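Drinks tables: cups, bottles and what goes where

Building services, February notes

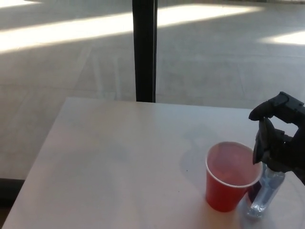 Which cup should be put out at the Friday table, and how full should it be?

Put out the large plastic party cup for cold drinks and fill it to two thirds. Hot drinks go in the paper cups with sleeves, which are kept in the kitchen cupboard on the second floor. The plastic ones soften with tea or coffee and are not to be used for either.

Stock. The last order came from Abugri and covered 582 cups in sleeves of mixed length. Partly used sleeves go back in the carton with the open end folded under. Loose cups that have been standing out on a table overnight are not returned to stock. Bottled water is still supplied by Nasham. The empty crates are picked up from the loading door and should be stacked there by 4 p.m. on Friday.

Pouring. A party cup is light when empty and has a narrow base compared with its rim. Stand it on the table before pouring and keep it there. Small water bottles with thin walls give way when squeezed, and a full one will jump at the neck if it is held too hard around the middle. Open it upright, with the base on the table, then pour. At the Prellden Room the tables are on folding legs and move a little when leaned on, so cups should stand at least a hand's width in from the edge.

Spills. Water on a white tabletop is hard to see under the ceiling lights. Wipe the whole top with a dry cloth at the end, including places that look clean. Red fruit drink leaves a ring if left for over 70 minutes; Fedir Vakulenko tested this on a spare top and got the mark out with dish soap and warm water on the second pass. Scouring pads are not to be used on the white tops. Two of them already have dull patches from last summer.

Sorting afterward. Empty the cup and the bottle into the sink first. Bottles go in the blue bin with the cap screwed back on. Cups go in the gray bin, nested, with lemon slices and napkins removed. The hauler rejected one gray bin in the last pickup for liquid in the bottom, and the charge for that was $31. Half-full bottles that have been opened are poured out, including those with a name written on them.

Table count. The standard layout for the Friday table is 7 tables in a single row, water at the end nearest the door and cups beside it. Oleksandra Tkachuk has asked that the cups be moved to the same table as the water in the back room as well, where they have been two tables apart. The change applies from the next setup.

Questions about orders go to Widad Qaisi. Key requests for the second-floor cupboard go to Tormod Haugen at the front desk, before noon. The folding trolley is out for a new wheel, and cartons have to be carried up by hand until it is back.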